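Werkstattbuch Restaurierung, Klimamessung
8. Juli 2023

Nachtrag zum Vergleich Haarhygrometer gegen Lurcombe-Logger. Ich schreibe das ausführlicher auf als sonst, weil die Frage im Haus inzwischen als erledigt gilt und ich das nicht so sehe.

Ausgangslage, auch für die, die später dazukommen: Im Magazin hängen seit dem Winter die neuen Logger, ausgelesen wird mit Hallia. Die alten Haarhygrometer sollen raus. Begründung laut Angebot von Figueiredo: Die Haargeräte driften, müssen regelmäßig regeneriert werden und sind träge. Stimmt alles. Daraus folgt aber noch nicht, dass die Logger richtig anzeigen. Im Datenblatt steht eine Genauigkeit, die mir für den Preis sehr freundlich vorkommt, und die Fußnote dazu sagt, sie gelte im mittleren Feuchtebereich und bei Auslieferung. Bei Auslieferung! Unsere Geräte hängen jetzt seit Monaten neben Regalen, in denen altes Holz, Leder und Essigsäure abgebende Pappen liegen. Was das mit einem kapazitiven Sensor macht, steht in keiner Fußnote.

Prüfaufbau: Schraubgläser mit gesättigter Salzlösung, einmal Kochsalz, einmal Magnesiumchlorid. Bodensatz muss sichtbar bleiben, sonst ist die Lösung nicht gesättigt und der ganze Versuch für die Katz. Logger auf ein Kunststoffgitter über der Lösung, Deckel mit neuer Dichtung, Glas in die Styroporkiste. Die alten Dichtungen habe ich weggeworfen, die waren am Rand hart. Haargeräte passen nicht in die Gläser, deshalb für die den großen Exsikkator mit derselben Lösung in der Schale. Das ist schon der erste Schwachpunkt: zwei verschiedene Gefäße, verschiedene Luftvolumen, verschiedene Einstellzeiten. Ich habe zum Vergleich einen Logger mit in den Exsikkator gestellt. Der hat dort dasselbe angezeigt wie im Glas, nur später. Damit kann ich leben.

Ergebnis Kochsalz: Die meisten Logger liegen ordentlich, alle etwas zu niedrig. Gerät 2171 liegt 5 Prozentpunkte unter dem Tabellenwert. Wiederholt, anderes Glas, frische Lösung, gleiches Bild. 2171 ist der Logger aus dem hinteren Gang, bei den Ledereinbänden. Ich will da nichts hineinlesen. Ein Gerät ist ein Gerät. Es könnte von Anfang an daneben gelegen haben, und eine Eingangsprüfung haben wir nicht gemacht, weil ja ein Zertifikat dabei war. Das Zertifikat bezieht sich bei genauem Lesen auf die Charge und nicht auf das einzelne Gerät. Bitte beim nächsten Kauf vorher lesen, ich schließe mich ein.

Ergebnis Magnesiumchlorid: unauffällig, auch bei 2171. Der Fehler sitzt also nicht gleichmäßig über den Bereich verteilt. Eine einfache Verschiebung in Hallia einzutragen, wie es die Anleitung unter "Korrektur" vorschlägt, würde den oberen Bereich verbessern und den unteren verderben. Hallia kennt nur diesen einen Korrekturwert. Auf Nachfrage hieß es, eine Zweipunktkorrektur sei in Vorbereitung. Das hieß es im Winter auch.

Haarhygrometer: vor der Messung regeneriert, also in ein feuchtes Tuch geschlagen und danach bei 90 Prozent nachgestellt, wie es in der alten Anleitung steht. Wobei der Wert im Tuch seinerseits eine Annahme ist. Wie feucht es im Tuch wird, hängt davon ab, wie nass das Tuch ist und wie lange man wartet, und die Anleitung schreibt bloß "ausreichend". Nach dem Umsetzen über Kochsalz stimmten die Haargeräte besser mit der Tabelle überein als die Hälfte der Logger. Über Magnesiumchlorid waren sie schlecht, deutlich zu hoch. Das war zu erwarten, im Trockenen taugen sie nichts.

Es wird jetzt natürlich heißen, ich wolle die alten Dinger behalten. Will ich gar nicht unbedingt. Die Trommeln sind lästig, das Papier wird teurer, und wer einmal eine eingetrocknete Feder sauber gemacht hat, kauft freiwillig etwas anderes. Mich stört, dass wir von einem Gerät, dessen Fehler wir kennen, auf eines wechseln, dessen Fehler wir nicht kennen, und das dann Verbesserung nennen. Beim Haargerät weiß jeder, dass man ihm nicht traut. Bei einer Anzeige mit Nachkommastelle hört das Misstrauen auf. Ich habe im Protokoll für das Sukbridge-Konvolut Feuchtewerte auf eine Stelle hinter dem Komma gefunden, gemittelt, ohne jede Angabe zur Unsicherheit. Die Stelle hinter dem Komma ist Dekoration.

Zur Mittelung noch: Hallia zeichnet in der Voreinstellung gemittelte Werte auf und gibt auch die Tageskurve gemittelt aus. Kurze Spitzen verschwinden. Ich habe den Exsikkator im Versuch kurz geöffnet und wieder geschlossen, das Haargerät hat einen kleinen Haken auf das Papier gemalt, in Hallia war die Kurve glatt. Träge sind also beide, der eine mechanisch, der andere per Voreinstellung. Rohwerte lassen sich exportieren, aber nur pro Gerät und von Hand. Habe ich für den Versuch gemacht, ist mühsam, geht.

Einstellzeit: Im Glas habe ich zuerst nach 2 Stunden abgelesen. Das war zu früh. Am nächsten Morgen waren die Werte noch gewandert, bei den Geräten mit Filterkappe mehr als bei denen ohne. Die Ablesungen vom ersten Durchgang sind deshalb im Heft durchgestrichen und nicht in die Tabelle übernommen. Sie stehen aber noch lesbar da, falls jemand fragt. In der Herstelleranleitung zur Selbstprüfung steht eine deutlich kürzere Wartezeit. Wer danach prüft, bekommt hübsche Zahlen, sofern der Raum vorher passend feucht war.

Temperatur: Die Kiste hält gut, aber nicht beliebig. Nachmittags wird der Prüfplatz wärmer, und der Tabellenwert für Kochsalz hängt zum Glück kaum von der Temperatur ab. Beim Magnesiumchlorid etwas mehr. Was wirklich stört, ist ein Unterschied zwischen Lösung und Luft im Glas, da kippt die Anzeige sofort. Ich fasse die Gläser deshalb nur noch am Deckel an und lese durch die Wand ab. Klingt übertrieben, macht aber den Unterschied zwischen einer ruhigen und einer zappelnden Anzeige.

Offene Punkte, ohne Rangfolge:

Gerät 2171 aus dem Magazin nehmen und durch eines der geprüften ersetzen. Nicht einfach an einen anderen Platz hängen, sonst vergisst man es dort. Aufkleber ist drauf.

Die Daten aus dem hinteren Gang seit Beginn der Aufzeichnung sind fraglich. Ich würde sie nicht rückwirkend korrigieren, wir wissen nicht, seit wann der Fehler besteht. Vermerk in die Akte, mehr geht nicht. Wer trotzdem eine korrigierte Kurve haben will, soll die unkorrigierte bitte danebenlegen.

Figueiredo fragen, ob der Sensor überhaupt ausheizbar ist. Bei manchen Sensoren dieser Bauart kann man eingelagerte Dämpfe wieder austreiben, bei anderen zerlegt man sie damit. Im Datenblatt dazu kein Wort. Vor einer schriftlichen Antwort kommt mir das Gerät nicht in den Trockenschrank.

Ein Haargerät bleibt vorerst im hinteren Gang hängen, auch wenn es niemand schön findet. Beim Vergleich der Kurven geht es mir um den Verlauf, auf den absoluten Wert gebe ich bei beiden wenig.

Wiederholung der Salzprüfung im Oktober, mit denselben Gläsern und in derselben Reihenfolge. Wenn dann mehrere Geräte aus belasteten Ecken in dieselbe Richtung gewandert sind, haben wir etwas in der Hand. Wenn nicht, habe ich mich bei 2171 eben an einem Ausreißer festgebissen, das kommt vor. Bis dahin bitte keine Aussage nach außen, weder in die eine noch in die andere Richtung. Insbesondere nicht den Satz aus dem Prospekt, die Geräte seien wartungsfrei. Wartungsfrei heißt hier nur, dass man außen nichts einstellen kann.

Noch eine Kleinigkeit zu den Etiketten: Bleistift auf den Gläsern hält nicht, Filzstift riecht und hat neben einem Feuchtesensor nichts verloren. Ich habe Papierstreifen mit Bindfaden um den Hals gebunden. Bitte dranlassen, auch wenn die Gläser im Schrank stehen. Die Lösungen nicht wegschütten, nicht umfüllen und vor allem nicht mit Wasser auffüllen, weil es nach wenig aussieht.

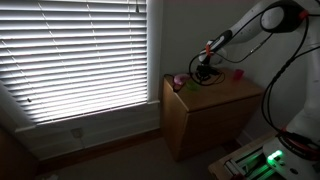 Imke Rathjens

Ergänzung nach dem Mittag: Kochsalzreihe noch einmal abgelesen, keine Änderung. Rohdaten liegen als Ausdruck hinten im Heft, der Export ist auf dem Werkstattrechner im Ordner Klima.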